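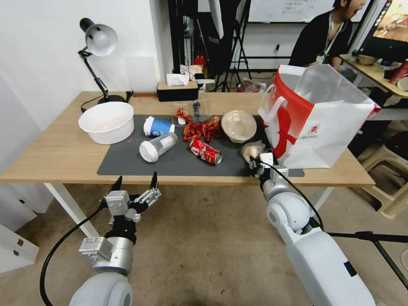

Florian Vasseur

December 27, 2018. Table clearing, two arms. Going through the draft cell rules with the mat loaded, and noting which ones survive contact with real rubbish.

Rule 1, one arm moves and the other parks. Parked means fingers up, short of the mat. Keep as written. Speed cap stays at 500 mm/s for both arms, although Lecomte asked for 1000. 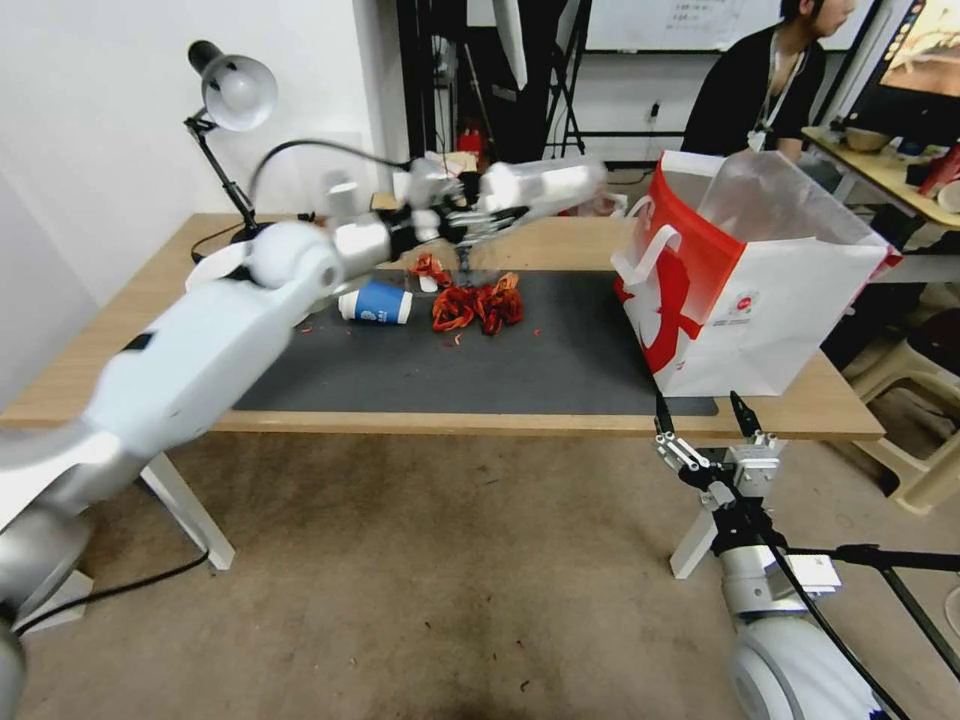
Left arm over the red pile, right arm parked.

Rule 2, cables. Slack gets checked by hand before each block, shoulder to wrist. The Clasta checklist puts this at the end of the day. Move it to the front.
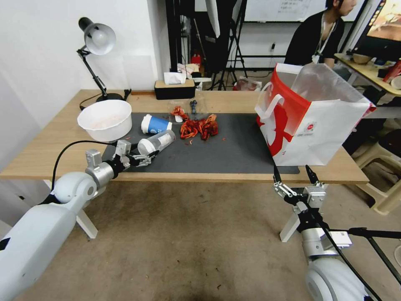 Rule 3 covers grip force, and the draft gives a single figure for everything. I want two, rigid and thin-walled. A cup lying on its side gets taken across the wall, as with the white one in the left gripper, so it belongs under thin-walled, and the paper cup beside the bowl should go there too. Shells stay unclassified until we have a force log for them. Person seated behind the table: the draft says outside reach, with no distance. Measure it and write the number in. 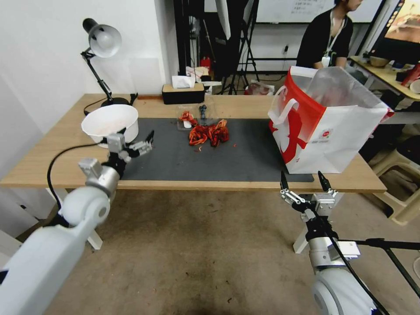 Fabrice Perrin

Read Florian's notes. Agree on rules 1 and 2. On 3, please add that the bowl and the bag are fixed items and neither arm may grip them. Food waste needs its own line: wipe fingertips and mat after 13 cycles, log initials. I'll put the stop button test in the Griltel template and send it round before March.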